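Robotic dish handling

Robotic dish handling is the use of general-purpose robot arms to pick up, sort, stack, rack and put away plates, bowls and other tableware. It is treated as a branch of robotic manipulation and is separate from dishwashing by machine, which has been automated in homes and restaurants for decades. A dishwasher cleans what has been placed in it. Clearing the table, scraping, loading, unloading and shelving are still done by hand in nearly all kitchens.

Scope of the task

The work is usually divided into picking, transfer and placing. In picking, the arm must find a plate, choose a point on its rim and close on it. In transfer, the plate is carried clear of other objects, often while being turned from flat to upright or from face up to face down. In placing, it is set on a surface, on a stack or into a slot. Placing fails more often than the other two phases, as small errors in the grasp are carried through to the end of the motion.

Plates are harder to handle than their simple shape suggests. A flat plate on a flat table leaves little room for a fingertip under the rim. Plates in a stack sit close together, and a gripper that reaches too deep will take two. Glazed surfaces reflect windows and ceiling lights, which disturbs depth cameras, and clear glass may not register at all. Water and grease lower friction by an amount the controller cannot know in advance.

Equipment

Most experimental cells use one or two arms fitted with parallel-jaw grippers. Two arms allow a plate to be passed from one side to the other, or held by one gripper while the other moves something out of the way. Suction cups work well on smooth, dry plates and poorly on textured or dirty ones. Soft fingers tolerate errors in position but can let a heavy plate sag.

Cameras are mounted above the table, on the wrist, or both. Overhead views show the layout of the work surface; wrist views show the rim during the last part of the approach, when the gripper itself blocks the view from above. Plastic tableware is common in development work. It is light, does not shatter, and can be dropped many times, but its weight and stiffness differ from those of stoneware, and results do not always carry over.
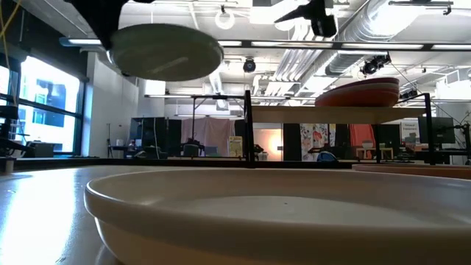

Can a robot put away the dishes in an ordinary home?
Under prepared conditions a robot can move known plates between known places, but no machine yet does the whole job in an unfamiliar kitchen at a useful speed without a person nearby.

Methods

Early systems followed fixed paths and depended on every item being in its expected position. This remains the practical choice in large commercial kitchens, where trays are uniform and conveyors deliver them at a set height. Later systems estimate the position of each item from camera images and compute a grasp.

A third group learns from demonstrations. An operator guides the arms through the task many times, and a model is trained to produce similar motions from camera input. Such models recover from small slips better than scripted programs do. Their weak point is coverage — a plate of a new diameter, or a shelf at a new height, can reduce success sharply.

Evaluation

There is no single accepted test. The Bratmont tableware trial, held in July, set 14 plates and bowls on a table and asked each system to move them to a shelf. Across all entries, 1743 placements were attempted and 231 ended in a drop, a collision or a call for human help. The Trakholm entry, a two-arm system, had the fewest stops but was the slowest. The Drumora entry used suction and was faster on flat plates, while losing most of its points on deep bowls.

Critics of such trials note that the items are clean, the lighting is steady and the shelf stays in one place. Success per placement can also mislead. A household load contains dozens of items, and a failure rate that looks small for one plate makes an interrupted load likely.

Commercial use

Automation is furthest along in hospitals, canteens and airline catering, where tableware is standardized. The Jenkins tray line, for example, separates plates from cutlery and sends odd items to a manual station. Home use is limited by cost, floor space and safety around children and pets.

See also: Dishwasher; Bin picking; Robot end effector; Domestic robot

Last edited 16/10/2021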